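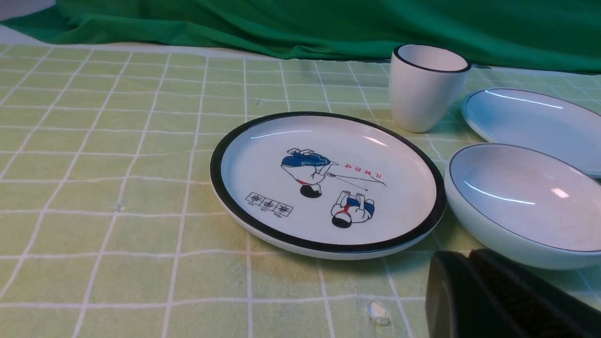 The owner of Ollus Cycles opened the shop with two repair stands and a box of used tubes. The shop now looks after bikes for most of the riders who turn up for the Farahani Loop, a 30-mile group ride that leaves from its parking lot on Saturday mornings.

She didn't come from a cycling family. Her first job was at a hardware store, where she cut keys and sharpened mower blades. A coworker sold her an old steel road bike, and the rear wheel was bent.

"I took it apart on the kitchen floor," she said. "I had no idea what I was doing. It took me most of a weekend to get that wheel straight enough to clear the brakes."

She started riding with a club the next spring. The first few outings were hard. She was dropped on the same hill every week, and one of the older members would wait for her at the top.

"He never made a thing of it. He'd be eating a banana, and when I got there he'd put the peel in his pocket and we'd go on."

Her longest ride so far is the Clivex, a 400-kilometer event with a time limit. She has entered it twice. The first time she quit at the third checkpoint with a sore knee. The second time she finished after dark, with a borrowed rear light.

"My own light quit in the rain," she said. "I fix other people's bikes all day and I hadn't checked my own battery."

Winter is the slow season, and she uses it for wheel building. In December she built 10 pairs, most of them for customers who had ordered in the fall. She works with the radio off so she can hear the spokes when she plucks them.

Asked what riders bring in most often, she said worn chains. Many people wait until the gears skip, and by then the cassette usually has to be replaced too. She sells a simple chain gauge at the counter and will show anyone how to use it.

The Loop started again on 10th January after a short holiday break, with a weekday ride for people who still had the day off. The route goes out past Flesen Reservoir and comes back on the canal road. Riders who want a shorter day can turn around at the dam.

"Bring a spare tube and something to eat," she said. "We stop for flats. We wait at the top of the hill."

The shop is closed Sundays. Repairs left before noon are looked at the same day.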